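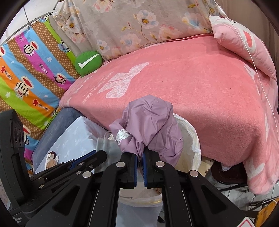 One reader of the Mallby page wrote in to say that a wastebasket liner should never be bought by the gallon number alone, and I've come around to that view after years of arguing the other side. Consider this my rewritten entry on the bedroom wastebasket, then, with the old sizing table thrown out.

A bedroom wastebasket is a small open container kept near a bed or desk for dry household trash: tissues, tags, receipts, hair from the brush. It's smaller than the kitchen can and usually has no lid. Round ones are what I grew up with and still like best, and a translucent white bag is the liner I see in most of them. You can tell at a glance when it's filling up!

Fitting the liner

The part that matters is the distance around the rim. Measure it with a soft tape (or a piece of string, then a ruler), and compare it with the opening of the bag. The bag should fold over the rim with a few inches to spare — too little and it slides down the first time you toss in something with any weight, too much and you get that big floppy collar that catches on the blankets. I tie a small knot in the slack on one side. My Ridby basket takes a bag sold for cans a size bigger than the label on the basket says, and my older Vovau one takes the size it claims, so go figure.

Where it goes

Beside the bed is the usual spot, and it has one real drawback: bedding. A plush blanket that hangs over the side of the mattress can drag across the opening, and small cloths, socks and pillowcases have a way of ending up inside on laundry day. I keep mine by the foot of the bed now. In a room full of cushions and paper bags I'd leave a hand's width of floor clear all around it.

Cloths and clothing

Worn-out fabric doesn't have to go in the basket. Soft cotton with a faded print makes a perfectly good dust rag, and I cut mine up and keep 10 in a drawer at a time. Anything still wearable goes in a separate bag. Hsieh, a little secondhand place I'm fond of, took 60 pieces from me one September, including a lot of kids' prints I had been sure no one would want.

Cleaning

Even a lined basket gets dusty at the bottom. I wipe mine with dish soap and warm water when I change the sheets, let it dry upside down in the tub, and put two spare liners flat underneath the new one.

Entry last revised 21 February 2024.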